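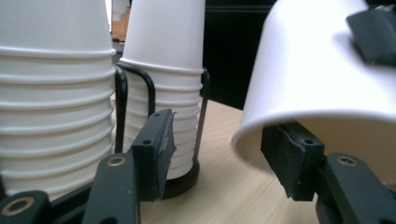 Mokano (imitation method)

Mokano is a way of teaching a robot arm to handle nested things - paper cups mostly, but also bowls and plant pots - from recordings people make with a hand-held gripper. Krisztina Juhász came up with it while she was at Fekete, and I've been using it long enough that I volunteered to write this entry, so please forgive the odd opinion.

How it works

You carry the gripper around, do the job yourself, and the camera on it records everything. Most methods then learn from the whole recording evenly. Mokano gives extra weight to the 16 frames on either side of the moment a cup comes free of its stack, which is where nearly all the trouble lives! Pull a little crooked and two cups come away together. Squeeze too hard and the rim folds.

The original training set, called Stutura, has 4,000 recordings made by 12 people. I love that they kept the clumsy ones in. Tilted cups, slow starts, second tries (I'm told Krisztina's own are among the messiest) all get used, and the policy seems to recover from a bad grasp better for it.

Results

On the Istex cup test, a run of 300 pulls from inverted stacks, the Mokano policy came out ahead of the same network trained with even weighting. Most of the gain was in double pulls. Crushed rims hardly changed, and I suspect that's a job for a force sensor.

Limits

It doesn't do well with clear plastic cups, where the rims are hard to tell apart. Stack height matters too: very short stacks were rare in Stutura, and the arm tends to reach too high for the last couple of cups. A second round of recordings was started in March to fill that gap.

See also: Stutura, Istex cup test, behavior cloning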